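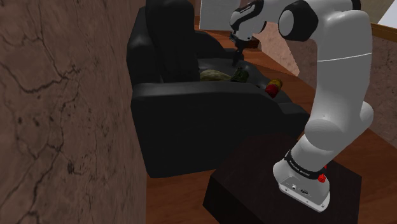 Black armchair, stone wall, reddish-brown floor

Dark furniture in a dark room: lighten the walls or the furniture first?

Posted in Living Rooms by plultthorpe_porch

Hi all! I've been lurking here since March and finally have a project of my own. We moved into an older place in Plultthorpe with a living room I love and can't see a thing in. One long wall is brown stone, the floor is reddish-brown wood, and every seat we own is black or close to it. By four in the afternoon it feels like the inside of a boot.

I have a budget of 2000 dollars for the whole room, and I'd like to keep the seating if I can. The chair is the most comfortable thing I've ever sat in, and the sofa is only a few years old. My partner wants to paint the stone white. I keep going back and forth. Once it's painted it's painted, right?

What I'm thinking so far:

— a big pale rug, probably wool
— two floor lamps (we have one ceiling light and it's awful)
— curtains in something lighter than the brown ones that came with the house

Is that enough, or am I kidding myself? Also, how on earth do you keep dust out of the buttons on a tufted sofa? Mine shows every speck.

Tags: small budget, stone wall, dark floors, lighting

2 replies, sorted by most helpful

netness_nester
Marked helpful by 43 readers

Oh, I love this kind of room! Please don't paint the stone yet. I lived with a brown stone wall for years and the thing that changed it was light, and lots of it, from low down. One ceiling fixture throws everything at the floor and leaves the walls gloomy. Put a lamp at each end of the stone, close enough that the light rakes across it, and all the bumps and hollows come alive. Mine went from cave to cozy in one evening and I walked around grinning.

Start with the lamps before you spend on anything else. Get warm bulbs, the same color in every lamp (mixing warm and cool in one room makes the brown look muddy), and put them on dimmers if you can. I bought plain ones from Tistier with linen shades and they're still going strong.

Then the rug. Go bigger than you think you need. The front legs of the sofa and the chair should both sit on it. A small pale rug in the middle of a dark floor looks like a bath mat, and I say that as someone who bought one and then had to buy another. Mine was 567 dollars on sale, so you'd have plenty left over. Oatmeal or a soft sand is kinder than true white with wood that has red in it.

Curtains: hang them wide! If the rod goes well past the window on both sides, the fabric stacks against the wall and you get all the glass. It costs next to nothing and I'd do it tomorrow.

For dusting the tufted sofa, here's my routine:

1. Take off the cushions and throws, and shake them outside.

2. Run a soft brush attachment over the back and arms, top to bottom, on low suction.

3. Go around each button with a clean, dry makeup brush. It lifts the dust out of the folds without tugging at the thread.
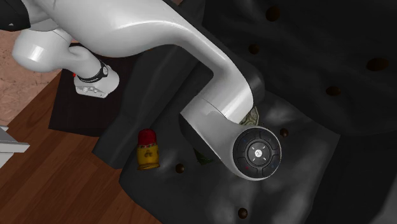

4. Wipe the whole thing with a barely damp cotton cloth, then let it air out before you put anything back on it.

I do this every couple of weeks with the radio on and it's oddly satisfying. If your sofa is leather, skip the damp cloth and use whatever the maker suggests.

Please post the room when the lamps are in. I want to see that wall lit up!

talebi_lane
Marked helpful by 18 readers

Agree on lamps. Disagree a little on the stone. We limewashed ours and it was the best weekend job we've done in this house. It isn't the same as paint — it goes on thin, you can wipe some back while it's wet, and the stone still looks like stone. Try it on a patch behind a chair first and live with it for a few days. If your stone was ever sealed it may not take, so drip some water on it. If the water soaks in you're good.

A mirror across from the window helps too. And plants! Green looks terrific next to black furniture.

No advice on the dust, I have two white cats and a black couch and gave up long ago.

plultthorpe_porch replied:

Thank you both! Lamps first, then rug. I did the water drip test tonight and it soaked right in, so my partner is now very interested in limewash. Does it smell while it dries?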